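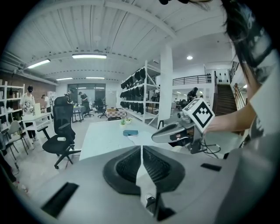
Radiator bangs at night after bleeding
Posted in Heating, January 7, 2025

We rent the upper floor of an older house in Grinville. It has hot water radiators, not steam. I bled all 5 of them last week and the one in the back bedroom has been banging ever since, mostly when the heat comes on early in the morning. The gauge on the boiler reads lower than it used to. The landlord says to wait until March and have it looked at with the yearly service. Is it safe to wait, and is there anything I can do in the meantime?

mikkelsen_fan
Mine did that for years. Put a rug down and you won't hear it as much.

Stasine
Low pressure is the first thing to check. Bleeding lets out water as well as air, and if the fill valve is shut or stuck the system doesn't top itself up. Look at the gauge with the boiler cold and compare it with the mark in the manual. If it's under, ask the landlord to open the fill valve slowly, then bleed the back bedroom again - top floor radiators collect air first.
I wouldn't leave it until March if the gauge keeps dropping. That means a leak somewhere. A service call here cost me 190 and the valve was another 100.

oldhouse_clastine
Agree on the pressure. Also look where the pipe comes up through the floor. If the hole is tight, the pipe rubs on the wood as it heats up and you get a knock or a tick. I slid a piece of thin plastic cut from a milk jug in beside mine and the ticking stopped. A real bang is more likely air or the valve.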